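Pirau switches its street heating to waste warmth from dairy

2026-03-11
By Perihan Güler

The town of Pirau has begun heating homes with warm water left over from cheese making, replacing the gas boilers that served its eastern district.

The first 103 homes were connected in January. A further 241 are due to join before next winter, along with the library and the swimming baths.

The warmth comes from the Kultell dairy on the edge of town, where milk is heated and then cooled again in large tanks. Until this year the cooling water went through a tower and the heat was lost to the air. It now passes through a heat exchanger and into a buried pipe that runs 4 km to a pumping station at Ferrand Street.
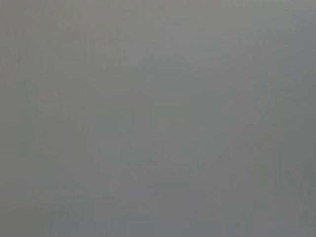
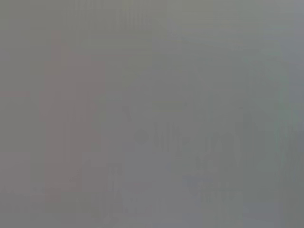
Reading time: 2 min

Two heat pumps at the station raise the temperature before the water goes out to homes. They run on electricity from the town's own solar field when there is enough of it, and from the grid at other times. The old boilers have been kept as a back-up for very cold spells and for the days when the dairy closes for cleaning.

Aníbal Benavides, who manages the network for the town, said the changeover had taken longer than planned after a section of pipe under the railway had to be laid twice.

"The dairy runs day and night, so the supply is steady," he said. "Our work now is on the older houses, where the radiators are too small."

Households in the scheme pay a fixed price for five years. Tenants in the Memach flats have asked for individual meters, and the council will discuss the request at its next meeting.

Related
Solar field at Pirau to be extended
Food waste collections move to weekly
Ferrand Street cycle lane reopens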